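Re: [plurstead-growers] Green granules - spread or heap?

Sorry for slow answer, November is eating me alive. Replying inline then a few notes at the bottom.

> Hi all, new to the list. I picked up a 600 g bag of the
> light green granules from the Grutport order and I don't
> know what to do with it once it's open. The slip just says
> "tray out before use." Tray out how? In a heap? One layer?
> And what kind of tray, does it matter? I only have a
> flat baking sheet and they roll everywhere. Also is it
> normal that they look paler than the ones in the Fulenano
> guide? Thanks in advance.

Spread, don't heap. Doesn't have to be even. I get mine thick in the middle and thin out at the sides and have never bothered to level it. If you can still see bits of the tray floor near the sides you're fine.

Tray does matter, a bit. Baking sheet is the wrong thing, as you've found. You want a raised rim, a thick one if you can get it, and sides that slope in. Sloped sides mean anything you push too far slides back down on its own. Rounded corners are good too - square corners collect dust and you end up digging it out with a fingernail. Dark color helps, you can see at a glance where it's gone thin.
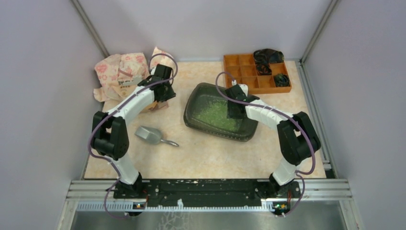

Green granules spread in the dark tray, patterned bag to the left.

Color - yes normal. Batches vary. My last one was paler than the guide and so was the one before. Wouldn't send it back for that. If they smell musty thats different, send it back.

Other stuff, in no order:

Don't tip the whole bag in at once. Pour from low down, a bit at a time, move along as you go. From high up they bounce.

Fold the top of the bag over and clip it between pours. I left mine open by the sink once and lost the lot.

Leave the tray out 6 hours minimum, I usually do overnight. Shake it once sideways if you remember. I mostly don't.

Work on a bare table, no cloth. Strays are easy to sweep up off a hard top and hopeless in fabric.

One bag fills my tray 11 times, yours will be diffrent if the tray's bigger. I write the number on the bag with marker.

The rimmed trays came from Rutkowska, last year's list, item 57. Don't know if they still carry them. Someone who ordered more recently please chime in, and say what you paid becuase I've lost the slip.

Also whoever has the shared scoop, can it come back to the shed before the next order goes in. Been using a teacup.

Gotta run

> PS is there a digest option for this list?

Yes, in the list settings, bottom of the page. Comes at 6 in the morning, all in one go.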